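Rorau Handling Rules Pack, second edition: a review

Rule binders tend to be written by people who have never dropped anything. The Rorau pack, 166 pages on good practice for hand-held gripper work, was at least written by somebody who has squeezed something too hard and felt bad about it.

I read it over two evenings in May, then kept it open beside me at home, where most of my gripper hours happen.

The good part is chapter four, on grip force. Close slowly, stop at first contact, then add pressure only until the object stays put. Soft items get their own page, and anything with a wrinkled or torn surface goes on a "handle once" list. I had been handling such things many times, with enthusiasm.

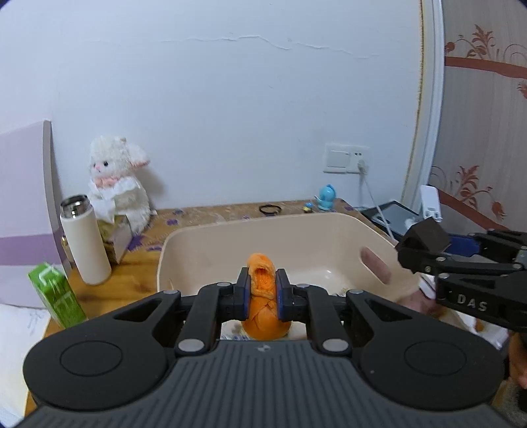 Two grippers, one basin

Chapter six covers shared work areas, and it's stricter than I expected. One tool moves, the other waits outside the rim. Bare hands stay clear of closing fingers. Sensible, and very hard to do when both operators are keen.

The weak part is the table rule. Rorau wants every surface cleared before a session, down to the last hair tie. My tabletop has a bunny in a frilly dress on it, and she outranks the binder.

The checklists run to over 1168 boxes — I gave up ticking and started skimming. Karagiannis sells a thinner guide that skips soft objects entirely, so I'd still take this one. Buy the printed copy. The PDF has no index.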